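25 May 2025

Shed, late. Tea gone cold twice.

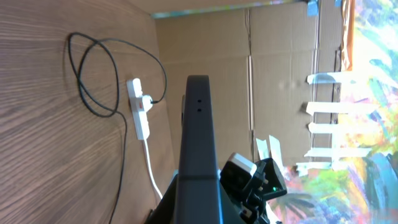
Wrist camera is finally staying put! Chaminda was right that the bracket wanted two screws and a dab of glue, and I was wrong to think one screw would do. I've been driving the arm about all evening like a kid with a crane at the fair.

The big job was the gripper. Yuk-lan printed me the new fingers on her machine at Bisden (80 minutes for the pair, which she says is slow, but I've waited longer for chips) and they went on first time. The old ones flexed so much that anything heavier than a sponge slid out sideways. These hardly bend at all. I squeezed a tape roll, a mug handle and my own thumb. Thumb was fine.

Then an hour lost to the wrist motor, which kept shuddering at one end of its travel. I blamed the power, swapped the supply, blamed the wiring, pulled half of it out, put it all back. It was the limit in my own settings file. I'd typed 711 where it should have been 1793 – no idea how, the numbers don't even look alike. Changed it, saved, and the wrist rolled round as smooth as anything. I did a little dance between the bench and the bikes.

Cardboard's working nicely as a floor for it. I want to try picking up a cable next, because cables are horrible and Shih-chieh reckons I won't manage it before he's back in June. We'll see! The trouble is they spring away the moment a finger touches them, so I think it has to come straight down and close slowly. Might try a strip of bike inner tube on the tips for grip.

Humaira rang while I was tidying up and wants to bring her two round to see it move. Need to sort the stop button before then, it's still just me lunging for the switch.

Left to do:

- stop button, properly mounted
- rubber on the fingertips
- write the new limit down somewhere that isn't my hand
- label the motor leads
- give Thandeka her small pliers back
- run the open and close test 200 times and see if the screws hold

Bed. Arm is parked and I keep wanting to go back out and have one more go.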